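왜 과자 봉지는 늘 반쯤 비어 있을까?

최종 수정: 2025년 12월 26일
읽는 시간: 2분

과자 봉지를 뜯었는데 속이 휑했던 적, 다들 있을 거예요. 봉지는 베개만 한데 과자는 바닥에 옹기종기 모여 있지요. 그럴 때 어른들은 "공기를 돈 주고 샀네" 하고 한숨을 쉽니다. 틀린 말은 아니에요. 정확히는 공기가 아니라 질소지만요.

질소는 우리가 지금 숨 쉬는 공기에도 잔뜩 들어 있는 기체예요. 냄새도 없고 색깔도 없고 성격도 무던합니다. 말썽은 주로 산소가 부려요. 산소가 과자 기름을 만나면 기름이 천천히 상하면서 묵은내가 나거든요. 그래서 공장에서는 산소를 몰아내고 질소를 채운 다음 봉지를 꽉 붙여 버립니다. 봉지가 빵빵하면 과자가 덜 부서지기도 하고요. 물론 가방 맨 밑에 넣고 그 위에 앉으면 질소도 어쩔 수 없어요.

모든 봉지가 빵빵한 건 아니에요. 작고 납작한 봉지도 있고, 길쭉한 간식 바를 감싼 포장도 있습니다. 간식 바는 잘 안 부서지니까 포장이 몸에 딱 붙는 편이에요. 여러분이 겨울 내복을 입은 모습과 비슷하지요.

그릇에 나눠 담기도 해 볼까요? 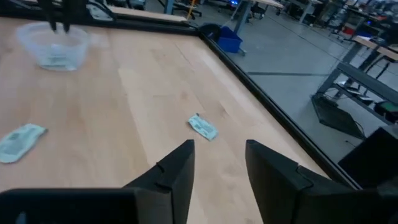
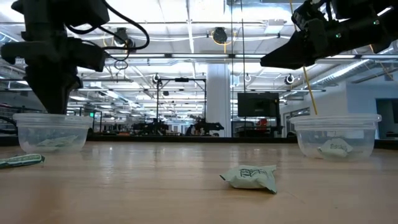 투명한 그릇은 간식 정리에 꽤 쓸모가 있어요. 뚜껑을 열거나 뒤적이지 않아도 뭐가 남았는지 보이니까요. 단점도 같습니다. 동생한테도 다 보여요.

나눠 담을 때는 봉지를 뜯지 말고 그대로 넣으세요. 뜯는 순간 질소는 인사도 없이 나가고 산소와 습기가 들어옵니다. 눅눅한 과자는 바로 습기의 작품이에요. 과자는 만들 때 물기를 바짝 날려서 바삭한데, 그 자리에 공기 속 물기가 슬금슬금 돌아오는 거지요. 먹다 남겼다면 입구를 두 번 접고 집게로 꼭 집어 두세요. 고무줄도 괜찮지만, 고무줄은 필요할 때마다 사라지는 버릇이 있습니다.

그럼 봉지는 뭘로 만들까요? 종이처럼 보여도 안쪽은 비닐인 경우가 많아요. 얇은 막을 여러 겹 붙인 거예요. 한 겹은 글씨와 그림을 맡고, 한 겹은 산소를 막고, 맨 안쪽은 열을 받으면 녹아서 서로 달라붙습니다. 봉지 끝에 오돌토돌한 줄무늬가 있으면 손톱으로 긁어 보세요. 뜨거운 기계로 눌러 붙인 자국이에요.

이렇게 겹겹이 붙인 봉지는 과자를 지키는 데는 선수인데, 버릴 때가 골치예요. 종류가 다른 막을 다시 떼어 내기가 어렵거든요. 그래서 겉에 적힌 분리배출 표시를 꼭 봐야 합니다. 딱지처럼 접어 버리는 사람도 많지만, 접으면 재활용 기계가 골라내기 힘들대요. 부스러기만 털고 펼쳐서 내놓으세요. 딱지는 종이로 접고요.

집에서 해 볼 것: 같은 과자를 두 개 꺼내 하나는 접시에, 하나는 꽉 닫은 통에 넣고 하룻밤 두세요. 다음 날 눈을 감고 씹어서 어느 쪽인지 맞혀 봅니다. 실험용 과자를 밤사이에 누가 먹었다면 그 실험은 처음부터 다시 해야 해요.

글: 길주원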